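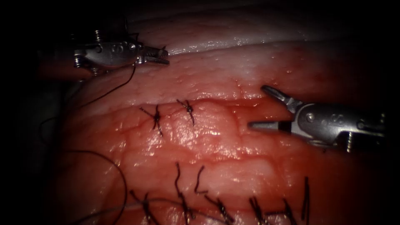 Figure 4. Tissue with closed stitches along two seams. Both grippers are open; the thread trails from the one at upper left.

3.2 Gathering suturing examples

Knot tying is where our earlier policies fell apart, so we put most of our recording time there. The Conia set now holds 3756 short clips of two-arm suturing, each cut to one stage of a stitch: needle pickup, pass, pull-through, wrap, cinch, or release. All of it was driven by hand from the Gekstead console, and we were delighted by how much variety came in without our asking for it. Operators differ in how much slack they leave, which arm they favor for the wrap, and how long they pause before a pull. We kept all of that in.

Early on we planned to start every clip on fresh tissue. We dropped the idea after the first 400 clips. A learner trained on those clips handled a clean surface nicely and then grabbed at old thread ends as soon as a few stitches were in place. Reusing a piece of tissue gives exactly the kind of clutter the policy has to cope with, and it makes for much richer sessions!

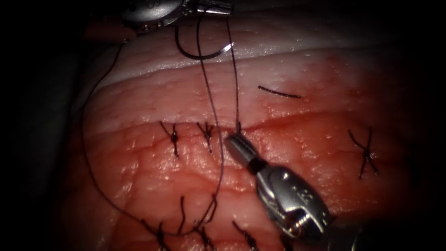
Our labeling scheme treats the thread as an object in its own right, with its own state at each step. The labels are slack, guided, taut, and free, and an annotator may give different labels to different stretches of one thread. The need for this is easy to see in a view where a wide, loose loop sweeps over the tissue while two thin strands run nearly straight down from near the upper gripper to the jaw tip of the lower one. A single label for the whole thread would throw away the most useful part of the signal. Cut pieces lying on the surface get a fifth label, scrap, and are left out of the thread loss entirely. Adding it was a small change to the Saha labeling tool, and it cleared up most of the disagreements between annotators.

We held out 200 clips for testing, drawn from sessions that share no tissue with the training set. Each test clip was labeled by 3 annotators working separately.

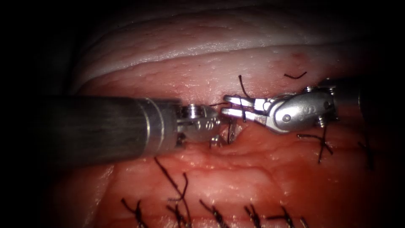

Figure 5. Thread handling over a short incision, with the two instrument tips nearly meeting.

Close work between the tips remains the hardest part to label, and it is also the part we are most excited about. The Bonia baseline in Section 4 sees these clips twice as often as the rest during training.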